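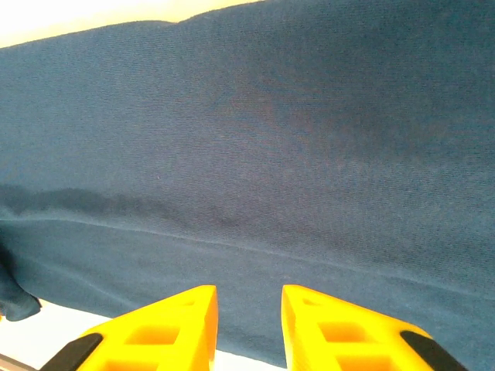 Fig. 1. Blue knit fabric, close up. Fine horizontal ribs, with a thin line that could be a seam or a fold.

TEX 404 – Garment Care, Handout 15
Instructor: Kulap Saithong

Reading a knit before folding

Most casual tops are made from knit fabric. A knit stretches more across the ribs than along them, so it shifts when you pull it. Lay the garment down and look at the surface before you start.

Check for:
Direction of the ribs
Seams and old crease lines
Darker patches. A patch may be shadow, moisture or a change in the dye. Touch it to find out.

A seam stays put when you smooth the cloth. A crease will usually flatten, at least partly. If you can't tell which one you have, run a finger along it from the back.

Laying out

Take one garment at a time and leave the rest in the basket. Set it flat on a pale cloth, where dark edges are easier to see.
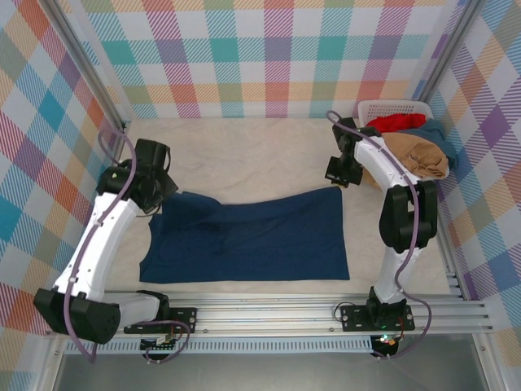 Smooth from the middle toward the sides with an open hand. Do the crumpled edges last – pulling on them first drags the whole piece out of square. Small wrinkles are fine at this stage.

For next time: read Barbieri, section 18, and bring one knit top of your own. Written answers on rib direction are due in the Eltden folder before class.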